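3. Collecting Demonstrations by Remote Control

3.1 Operator station and simulated workcell

All demonstrations were recorded in simulation. The operator holds a six-axis hand controller, and its motion is mapped to the gripper pose of the simulated arm through Drurnik, our teleoperation layer. A second button opens and closes the fingers. Physics and rendering run in the Menzies simulator on one desktop machine, and the operator sees two views side by side: a room view from across the table and a close view at the gripper. The room view is used for the long approach moves, and the close view takes over once the fingers are near an object.

The tasks use food items and a bowl on a dark table. We chose them because the shapes differ a good deal and the operator cannot use the same grasp for every item. A strawberry at the bottom of a bowl has to be reached from above, with the fingers inside the rim (Figure 1). An item lying directly on the table, such as a croissant, leaves more freedom in the angle of approach.
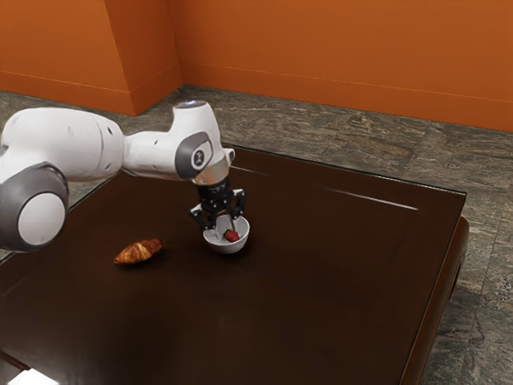
Remote Manipulation Group, Department of Mechanical Engineering, Skandberg Institute of Technology
Figure 1. Room view of the simulated workcell, with the gripper fingers over the bowl.

We recorded 620 demonstrations with 9 operators. Before recording, each operator had a practice period of 62 minutes, split over two sittings. Operators were told what to pick up and where to put it, but were given no instructions on the path. Failed attempts were kept in a separate set and are not used in the main results. After the recordings were cut into single motions (approach, grasp, lift, carry, release), the training set held 3478 segments.

3.2 Depth and the close view

Most of the trouble in early trials came from judging depth. With the room view alone, operators tended to stop too high above the bowl and then come down in small steps, and these pauses were copied by the trained policy. Adding the close view shortened the pauses but did not remove them. It has limits of its own: at short range the bowl fills much of the view, and a strongly lit finger can wash out to white, as happens above the rim of the bowl holding the leafy green item. Operators reported watching shadows inside the bowl -- more than the fingers themselves -- when lowering the gripper.

For this reason we left shadows on in every training view. Turning them off made rendering faster, but the operators disliked it and the demonstrations became slower.

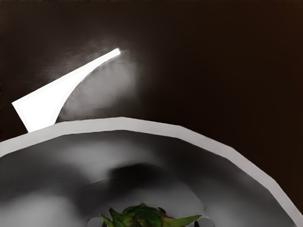 Could the same data be recorded by moving the arm by hand?
On a physical arm it could, and hand guiding gives the person a direct feel for contact. It is of little use in a simulated workcell, where there is no arm to hold, and on a physical one the person's hands often end up in the camera views.

3.3 Filtering

Each recording was passed through Flelent, a script that removes idle time at the start and end and flags sudden jumps in the commanded pose. Flagged recordings were replayed and checked by eye. Jumps were mostly caused by the operator releasing the clutch button and pressing it again with the hand in a new position. Where the jump took place in free space we smoothed the path and kept the recording. Where it took place inside the bowl we dropped it, as smoothing there could move a finger through the wall.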